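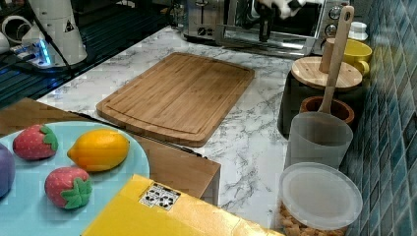

Panuvville Students Take Robot Class Into the Kitchen

PANUVVILLE, April - Students in the Quintana robotics club are spending this spring on a job most people do half asleep: putting a kitchen in order. Their project, called Mirau, asks a robot to find everyday things on a counter, pick them up and set them down where they belong.

The club has 20 members, many of them new to robotics this year. They write their own task lists, take turns at the controls and keep a log of every attempt. Their goal is 100 logged attempts at each task before the season ends, and they are having a great time getting there!
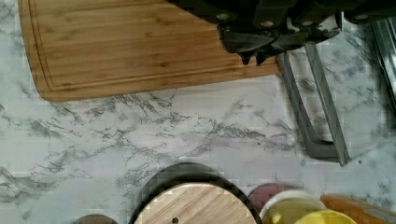

The gripper over one end of a bamboo cutting board during work on Project Mirau.

Toy fruit, bowls and cutting boards all bring their own puzzles. A lemon wants to roll. A board lies so flat that the fingers have very little to grab, and the students have filled pages of the log with ideas about where to take hold of it.

Much of the work this month is about what the robot's own camera sees. Marble patterns and shiny steel can be hard for software to read, so members go through the pictures after each session, mark the objects by hand and talk over the ones they disagree on.
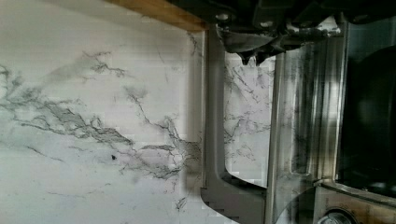

A view from the robot's camera, with the gripper's fingertips open near a gray metal frame and steel panel.

The club will show Mirau at the Grustar student robotics meet, where 71 teams have signed up. Families and neighbors are warmly invited to a practice run beforehand in Room 3011 at 4 p.m. Students will be on hand to answer questions, and younger visitors can try the controls.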